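Dalholm 70 refurbished office computer

Every unit is opened, cleaned of dust and given a new power supply before it leaves our shop. The side panel comes off without force.

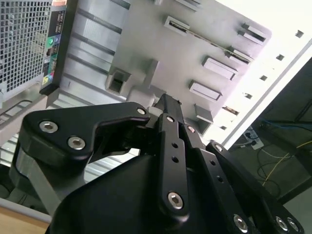

Britta Janssen found ours quieter than her old one, but she would have liked a longer power cable.

We sell it with 4 memory slots, keyboard not included. Orders placed before Saturday noon are packed the same day.

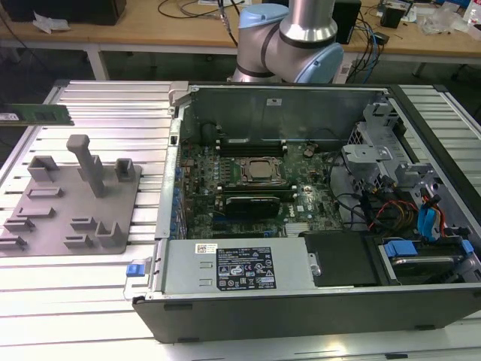 For offices we can prepare up to 1,000 pieces, please write first to Rui Calado.

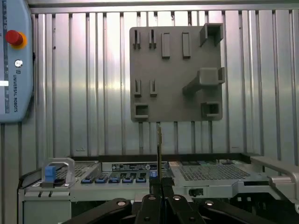 Returned units must be in the original carton.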